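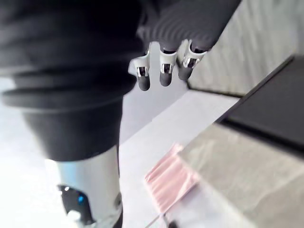 Figure 6. Gray fabric cover and metal joint housing, close view.

4.2 Replacing the faucet cartridge

Caution: Close both shutoff valves before starting.

1. Open the faucet to release pressure, then close the drain.
2. Pry off the cap and loosen the set screw with the Prevari hex key.
3. Lift the handle straight up. Do not twist.
4. Unscrew the retaining nut and pull the cartridge.

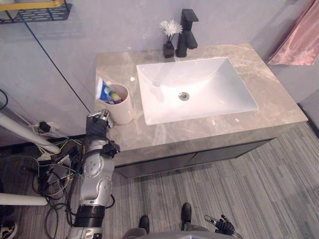
5. Wipe the seat with a soft cloth. Do not use abrasive pads - scratches cause leaks.
6. Insert the new cartridge with both tabs in their slots.
7. Hand-tighten the nut, then refit the handle.
8. Open the valves slowly and run cold water for 60 seconds.

Note: Do not use with water over 47 °C.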